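Otonis Two-Tier Clear Display Rack: Three Months on a Snack Counter

I bought the Otonis two-tier rack for the drinks and packaged food counter at Skakis, a small lunch place with a walk-up window and not much room behind it. I paid for it myself and it has been in use since August. I also picked up a round wicker basket and a white wire shelf rack at the same time, so I'll say a little about those too.

What it is

The Otonis is a stepped rack in clear acrylic. The back tier sits higher than the front one, so the second row of whatever you put on it can be seen over the first. It arrives in two side panels and two shelves, with screws and a small hex key in a bag. There is one sheet of instructions with drawings and no words.

Setup took me 20 minutes. Most of that was peeling the protective film, which tears into strips and gets caught in the slots. Peel all of it before you put in a single screw. I left the film under one shelf the first time and had to take the whole thing apart again.

The screws go into the acrylic without inserts. Tighten them by hand until they stop and leave it there. One of mine went a little too far and left a small white stress mark near the hole. It hasn't spread.

What we keep on it

Mostly bottles. Three across on each tier is a comfortable fit for regular soda bottles, and the labels in both rows stay readable from the customer side. I have tried four across with narrower juice bottles and they touched, so every time one was taken out the next one moved.

Full bottles on both tiers have not made the shelves sag. The rack is light when empty and will slide if you bump it. The feet that come with it are thin clear dots and two of mine fell off in the first week. I replaced them with thicker ones from the Fosonell hardware pack and it stays put now.

The rack sits at the back of the counter with a cream tray in front for sandwiches, the basket to one side, and the pastries on the wire rack in the corner.

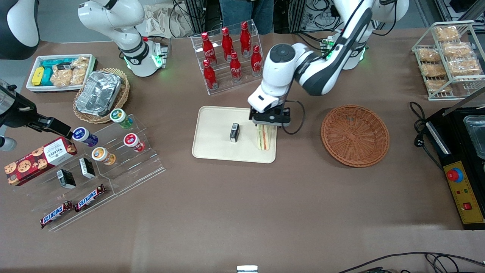 Cleaning

This is the weak point. Clear acrylic shows every fingerprint, and at a food counter that means wiping it at least twice a day. Use a soft cloth and mild soap. Do not use paper towels. I did for the first two weeks and there are fine scratches on the front edge that show up in afternoon light. Glass cleaner is a bad idea too, according to the sheet in the box.

Crumbs collect in the corner where the upper tier meets the riser. A dry pastry brush gets them out.

The basket

The round basket is sold under the Farah name. It is orange-brown, with a raised rim and a fairly rough weave on the bottom. I use it for rolls and wrapped cookies. It looks good but the bottom holds crumbs, so line it with paper if anything unwrapped is going in. Ours has kept its shape.

The wire rack

The white wire rack has two slanted shelves. Flat wrapped pastries work well on it if you let them overlap a little. Anything round rolls to the front. The coating has chipped at one corner where it rubs against the wall.

Price and verdict

The Otonis was 26 dollars with shipping. Thicker plastic and better feet would be worth a few dollars more to me. For bottles and cans at a small counter it does the job, and I have ordered a second one for the window side. If you have customers reaching in with greasy hands all day, get a wire rack and save yourself the wiping.

Good: easy to see both rows, holds full bottles, small footprint.
Bad: scratches easily, poor feet, film is a pain to remove.

Rating: 3 out of 5 for the rack, 4 out of 5 for the basket, 3 out of 5 for the wire shelves.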